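Table Linen (Napery)

Napery is the old word for the cloth things on a dining table: tablecloths, napkins, runners, and the soft pad that goes under the lot. I picked the word up from Ludivine Collet, who cut and hemmed restaurant linen for years, and I've been annoying my family with it ever since. This entry is my attempt to put down what I know (I mostly sew, so expect a lean toward hems!).

Cloth and weight

Most restaurant cloths are cotton, linen, polyester or some blend of those. Linen gets softer the more you wash it and creases if you so much as look at it. Polyester holds its color and shrugs off the iron, but a polyester napkin just pushes gravy around your chin, so I only use it for cloths. Damask is a weave and not a fiber, which took me far too long to learn. The pattern comes from the threads catching light in different directions, so you can have cotton damask, linen damask, whatever you like.

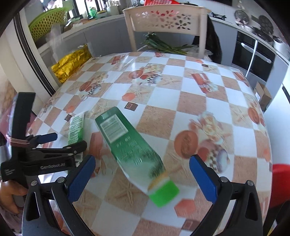 Sizes vary a lot. My own napkins finish at 46 centimeters square, big enough for a lap and small enough to fold without a fight. For tablecloths I measure the top and add the same drop on every side, then the hem allowance, then I measure again because I've been burned before.

Hems and corners

A plain double-fold hem is fine for everyday sets. Mitered corners look much nicer and lie flatter, though my first batch of them came out like little dog ears. Darnell Kincaid at Penora, the workshop where I did my first big order, had me practice on scraps for a whole April before he'd let me near the good cloth. That order was for a dining room called Hamine, 1000 napkins in a dark mustard cotton, and I still see that color when I close my eyes.

Care

Wash new cotton before cutting it, always. Dab at wine stains with cold water and leave the rubbing for never. Fabric softener makes napkins less absorbent, so I skip it, and starch goes on while the cloth is still damp. I iron damask from the back first and then the front for the shine.
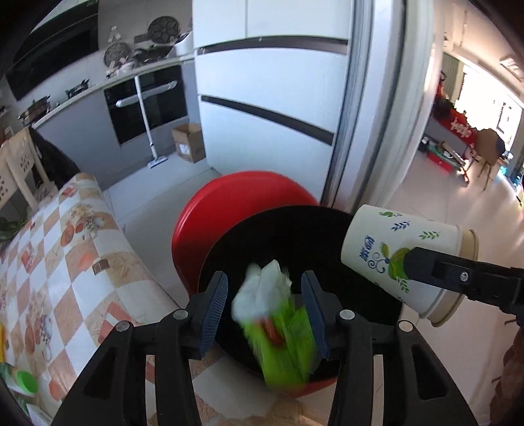

Buying or renting

Small restaurants often rent, with a laundry swapping dirty for clean. Owning pays off if you want a particular color or a stitched name in the corner, but you do need spares. I suggest 10 extra for every hundred, more if the kitchen borrows them for wiping down (they will). Keep a note of the dye lot too, as a top-up order from a different lot can be visibly off next to the first.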